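Flosis hand gripper -- left finger pad keeps walking out of line

14 comments

molbridge_bench
Okay, I need some help from the people who keep these running for longer than a month. I look after one hand-held gripper, the Flosis two-finger one, and the left pad will not stay where I put it. I set both fingers parallel, snug the screws, do a morning of picks and by lunch the left one is leaning out at the top. Right one is fine. It's been fine since January.

Things I've done so far: new pad, new screws, cleaned the slide, cleaned it again because I was annoyed. I measured the gap fully open and it's 2 mm wider at the tips than at the base, when it should be the same all the way down.

The job is table stuff, setting and clearing. Trays, plates, knives. The tray is what I think is killing it, since you have to come in on the rim at an angle and the left finger takes the load first.
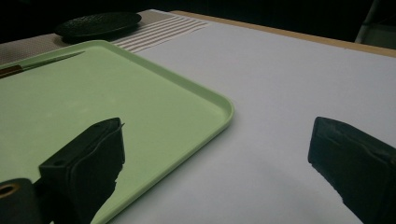 Fingers wide open at the corner of the green tray, knife still in it.

Same tray every time, same fingers. Any ideas before I order a whole new left side?

31 shares

grullow_gus
Don't order anything yet. How tight are you going on the pad screws? Mine did this exact thing and I was cranking them. The pad backing squishes, it feels tight, then it relaxes and you've got play again. Go snug, leave it overnight, snug it again in the morning. Took me way too long to figure that out.

tapedeck
I'd look at the slide before the pads. If the carriage has play in it you can fiddle with screws till you retire. Hold the finger at the very tip and wiggle it. If the base moves too, it's the slide.

molbridge_bench
@tapedeck just tried it. Base moves a tiny bit on the left. Can't feel anything on the right. Ugh.

@grullow_gus I was definitely cranking them, so guilty there too.

tapedeck
There you go. Shim it. Tuncer sells a shim pack that fits, or cut your own if you're patient. Start with the thinnest one and run it open and closed by hand before you put the cover back on.

nickel_and_lime
Going to disagree with the shim advice, sorry. I shimmed mine and it was lovely for a week, then it started binding near full open and the trigger got so heavy my wrist hurt. Replace the bushing and be done. It's four screws and a bit of swearing.

tapedeck
If it bound up, your shim was too thick. I've got one with 23 months on it and the same shim in there.

nickel_and_lime
Or yours wasn't worn as badly as mine! A shim takes up the slop but the bushing is still shot underneath. We've had this argument before lol

grullow_gus
You two have had this argument in every thread since I joined.

quietshift
Cheap thing to check -- are you using the same grip on the tray every time? I used to always hook the rim with the left finger and drag. Now I swap which side leads every 18 picks or so and the wear evened out a lot. Also wipe the pads down. Mine get a shiny film on them and then I squeeze harder without noticing.

molbridge_bench
I am one hundred percent a left finger dragger. Never thought about swapping. I'm going to have to put a sticky note on the bench.

pepperbox
Does re-seating the pad mess with your calibration? I redo the open/close zero every time I touch a finger and it eats half an hour. Wondering if I'm being too careful.

tapedeck
For a pad, I just check that it closes flat on a strip of paper and pulls even on both sides. For anything on the slide, yes, redo the zero.

nickel_and_lime
Redo it for both. Finally something else for us to fight about.

molbridge_bench
Update, sort of. Pulled the left carriage after dinner and the bushing has a groove I can catch a fingernail in. So I'm ordering a bushing, and I'm putting a Tuncer shim in while I wait for it -- that way you both win. Screws snug only, I promise. Will post the tip gap again once the new one's in.

Show 2 more replies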